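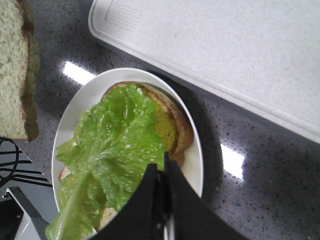

November 2, 2024 - Tirach yard, evening

Moved the 200 point-of-lay pullets from the Avram shed to the second paddock. Loaded after dark, all on perches in 7 hours. Energiser reads low at the far end of the netting, so I cut the grass under the bottom strand and re-earthed the post. Will test again at first light.

Weighed the older flock from Ositz. Mean 586 g at the September check was for the late chicks only, which I had put in the wrong column. Corrected the sheet. Late chicks now at 609 g, well short of the curve. Feed protein is probably the cause - the last Bekari batch smelt stale and had a lot of fines. Have gone back to crumb for them until the bag is finished.

Drinker line two still drips at the third nipple. Changed the seal, no difference. Regulator next.

Red mite: two traps clear, one with a few live. Dusted the perch ends only.

Lunch was late.

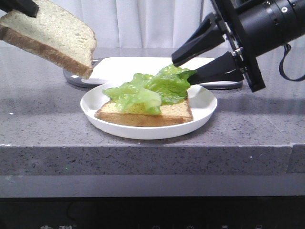

Bread, midday.

Pop-hole timer put back to open at seven. Litter in the old shed wants turning before the frost.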